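Ticket 571: Two-handed tidy, bottle and small handheld into box

30 September 2018
Posted by Ingvild Eide
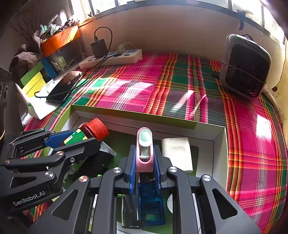 Left hand on the red-capped bottle, right hand on the pink and white handheld, box behind.

Hello Satish, and thanks for being so patient with me on this one. You asked for a plain account of where the bedroom tidy stands, so I've put the kettle on and will try to give you everything.

The job is the one we agreed on with Parkex: pick small things up off a bed and put them away in an open box. It sounds like nothing, and my mother would have it done before I'd found my glasses, but a bed is a rotten workbench. The cover shifts, everything leans, and the striped plaid gives the vision side a dreadful time once the sun lands on it.

Over 36 runs the right hand dropped the handheld 6 times, always on the way over the rim of the box. The left hand is a different sort of trouble. It takes the bottle lying on its side quite happily, then wants to set it down the same way, and Halvard would like it standing up with the cap on top (so would I, if it were my cough syrup or hair oil or what have you!).

What I've tried so far:

- Lowered the closing force on the right. Worse, so I put it back.
- Moved the grip point down toward the white part of the handheld. Better, though I'd want more runs before I promised anything.
- Drew the curtain for an hour. The colour errors in the log went quiet, but Åsmund says we can't ask customers to live in the dark, and fair enough.
- Left the phone and its charging cable where they were. I don't want either hand near a cable until the Flivunero update is in.

Status: open, waiting on Tellel for the new wrist settings.

Reply from Satish Kulkarni

Lovely write-up, Ingvild, thank you. Please keep the lower grip point and do another batch with the curtain open. For the bottle, ask Thanasis for his turn-and-place routine from the Charpentier shelf job, which I think he still has on the old drive. I'll tell Parkex we're aiming for November, and that for now somebody should stay in the room with it.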